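Dishwasher (household appliance)

A dishwasher is a machine that washes plates, glasses and cutlery by spraying them with hot water and detergent. I've been writing up kitchen appliances for this wiki since October and this is the one I get the most mail about, so I've let it run a bit longer than the kettle page!

How it works

Water comes in at the bottom, gets heated, and a pump pushes it up through the spray arms. The arms have little angled holes in them, and the force of the water leaving the holes is what makes them spin (I always assumed there was a motor, and so did my friend Salamatu Dankwa, who has owned 2 of the things). The dirty water drains down through a filter and goes round again, then it's pumped out and fresh water comes in for the rinse.

Detergent

Powder, gel or tablet. Tablets are easy but you can't adjust the dose. Powder is cheaper and you can put in less for a light load. Please don't use regular dish soap, it foams like crazy and you'll have suds all over the floor.

Loading

People fight about this. Plates go in the bottom facing the middle, cups and glasses go upside down on top, and big bowls shouldn't sit where they stop an arm from turning. Fiifi and Esi Fiadzo wrote in to tell me knives go point down, and I agree with them. Sharp kitchen knives are better washed by hand anyway, and so is cast iron.

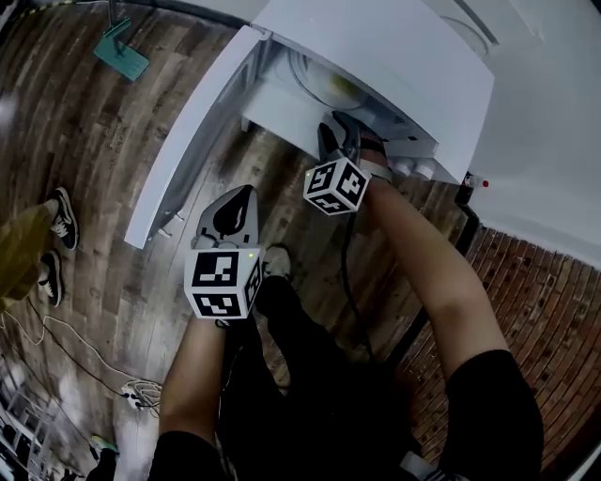 Cleaning and care

The filter is the part most people forget. On most models it twists out of the floor of the tub, and you rinse it under the faucet with an old toothbrush. I do mine every couple of weeks, more if we've had rice. Wipe the door seal too, especially along the bottom where the gunk collects. If you have hard water, keep the salt topped up if your machine takes it, and run an empty hot cycle with a cleaner now and then.

See also: Garbage disposal, Dish rack, Water softener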